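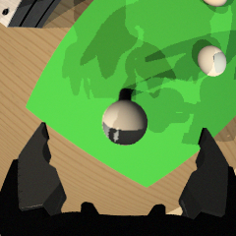 Penetrating oil is the simplest finish to maintain on a wooden tabletop, provided the whole surface is done in one pass and any excess comes off before it turns tacky. Most patchiness comes from uneven exposure. Timber changes colour under light, and a mat left at an angle, like the green one on the wood here, can leave an outline with the same angle. Lift everything off the table a few weeks before refinishing so the covered area has a chance to catch up. If the outline is still visible after that, it has to be sanded out. Oil will darken it.

These notes were written for the long table at Stuvcombe (3,801 mm, indoor use) and apply to any solid top previously oiled. Do not use them on lacquer or polyurethane — strip those first.

## Materials

- Kusonard penetrating oil, natural
- Abrasive discs or sheets, 120, 180 and 240 grit
- Cork sanding block
- White non-abrasive pads
- Lint-free cotton rags, more than you expect to need
- Vacuum with brush head
- Metal tin with lid, half filled with water
- Nitrile gloves and a P2 mask

## Preparation

1. Wipe the top with a damp cloth and a little neutral soap. Leave it until fully dry.
2. Check for silicone polish. A drop of water that beads sharply on one patch and soaks in elsewhere is a reasonable sign. Clean those patches with mineral turps.
3. Sand with 120 grit along the grain. Find the grain direction on each board before starting; it does not always follow the length of the table.
4. Repeat with 180, then 240. Vacuum between grits.
5. Draw light pencil lines across the surface before the last pass. When they are gone, stop. 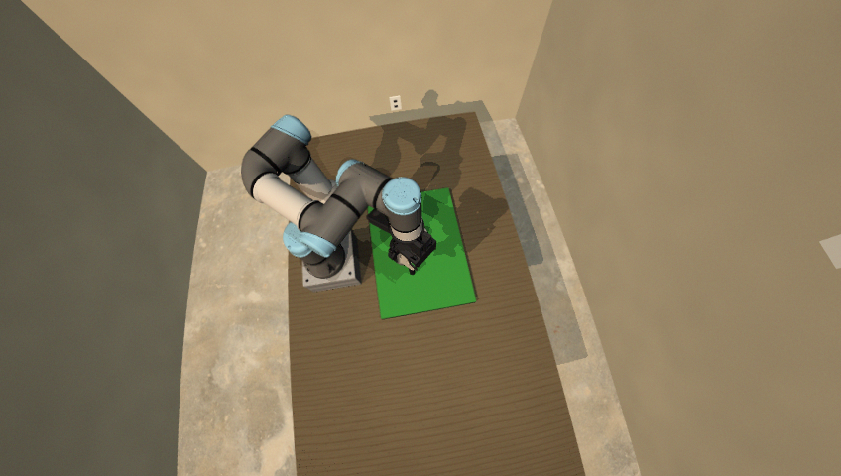 *Grain running roughly crosswise on a long brown top, green mat in place.*

## Applying the oil

Stir the tin. Do not shake it. Allow 60 mL per square metre for the first coat and pour it in a thin line, starting at the end furthest from the door.

Spread with a white pad until the surface is evenly wet, then wait 15 minutes. Dull areas have absorbed everything and need a little more. Wipe the lot back hard with clean rags, turning them often. The surface should feel almost dry to a bare palm.

Two coats are enough for a table that sees ordinary use. Mawar Ong, who did the Riquelme benches, puts a third on end grain only. Leave the first coat overnight before the second, and longer in humid weather.

Used rags can self-heat and catch fire. Put them straight into the water tin and close the lid.

## Curing

Keep mats, cloths and anything rubber-backed off the top for a fortnight. Coasters are fine after three days. Dust can be removed dry, but no water until the fortnight is up.
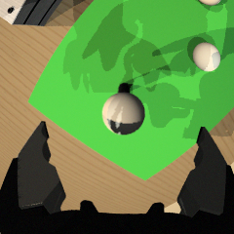 **Can a single worn spot be re-oiled without doing the whole top?**

Small spots can be, if the surrounding finish is sound. Rub the area with 240 grit, feather the edges, apply a few drops and wipe back after ten minutes. Anything wider than a dinner plate usually shows, and the full board should be done from end to end.

## Faults

**Sticky after a day.** Excess was left on. Rub with a pad dampened with fresh oil, then wipe dry.

**White rings.** Moisture under the finish. Let the area dry for a week before sanding.

**Glossy streaks.** Uneven wiping, mostly along board joints. Buff with a dry white pad.

Revised in August by Danang Rondonuwu, Sumton workshop. Quantities checked against the current tin label.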